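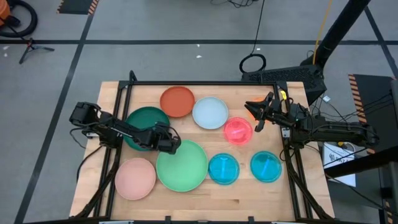 How to Sort and Stack a Mixed Set of Plates

Filed under: Kitchen > Cupboards & Storage
Tuesday, by the Pelgate Kitchen Desk

Very few people own a set of plates. What most of us own is the remains of two or three sets, plus whatever followed us home from a flea market, and it all lives in one leaning pile that has to be dismantled every time somebody wants toast.

The usual advice is to buy matching dishes. That's lovely advice if you sell dishes. The method below costs nothing and takes one evening, most of which is spent discovering how many saucers you have without cups.

You will need:

A table, cleared. The kitchen counter will do if you can see any of it.
A dish towel.
A tape measure.
Felt circles or paper towels for anything you'd be sorry to scratch.
Pencil and masking tape.

1. Get everything out

All of it, including the dish under the houseplant. Spread the plates flat so that no two overlap. Leave the bowls and mugs where they are for now. They have their own problems.

Don't arrange by color yet. Everyone wants to arrange by color. A row of greens running into blues looks wonderful for one afternoon, and then you have a big plate balanced on a small one and the whole business rocks like a rowboat.

2. Check for damage

Run a fingertip around each rim. Chips in the eating edge mean retirement, and so does any crack you can feel from both sides. Retired plates may go under flowerpots. They may not go back in the cupboard "for picnics," which is how the pile got this way.

3. Measure

Turn the cupboard shelf into a number before you start making stacks. Ours is a Brorura wall unit with 300 millimeters of depth on paper and rather less once the hinges have had their say. Measure from the back wall to the inside of the closed door, then write it on tape and stick it inside the cupboard. Measure your biggest plate too. If it doesn't fit lying flat, it's a platter now, and it goes upright with the baking sheets.

4. Sort by size, then by finish

Make a pile for dinner plates, one for side plates, and one for small dishes. Within each pile, separate matte from shiny. Matte glazes pick up gray scuffs from whatever is set down on them, and an unglazed foot ring on a glossy plate will draw a neat little circle that you'll be looking at for years.

Deep or sloped dishes get their own pile even when the width matches. One bowl-ish plate in the middle of a flat stack ruins it for everybody above.

5. Stack

Widest at the bottom. Stop at 8 plates. You can go higher, and I have, and the bottom plate was always the one I wanted.

Put a felt circle between matte pieces. Chaimongkol sells nice ones; a folded paper towel is uglier and works the same. Within a size, color is finally yours to play with. I put the loud ones on top, where they can do some good.

6. Load the shelf

Everyday stack in front, at elbow height. Guest plates behind or above. Small dishes go on a wire riser if you have one (the Clolbridge riser is 185 millimeters tall, which clears a modest stack and a hand, provided it's a modest hand).

Leave a finger's width between stacks. Close the door slowly the first time and listen.

Keeping it that way

Rotate clean plates to the bottom of the everyday stack, or the top two will do all the work and look it. When a new plate comes in, decide which stack it belongs to before you wash it. If the stack already has eight, one of them has to move out, and no, the top of the fridge doesn't count.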